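Skilent opens its bedroom test room in Umgate

2025-01-27 – The robotics company Skilent has started to teach its household robot how to tidy a bedroom, using people who guide the machine by remote control. The work is done in a furnished room in Umgate, where an operator moves the arms and the robot records every motion.

The company plans to collect 2248 demonstrations before July. Until now it has 400, all of them made by a team of four operators.

"The toys are soft and each one has a different shape, so the operator must feel where to close the fingers," said Karim Berrada, who leads the training. "A new person needs seven days of practice before we keep the recordings."
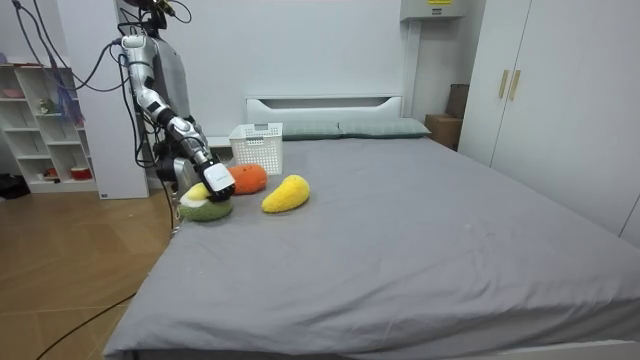

The robot's gripper on an avocado plush toy, with two more toys and a white storage basket on the bed.

Lilla Hegedűs, one of the operators, said that slow work gives better data. She repeats a task many times and changes the position of the toys between the attempts – sometimes only by the width of a hand.

Skilent will share part of the recordings with its partner Falex, which develops the control software. The companies did not say when a robot trained in this way will be offered to customers.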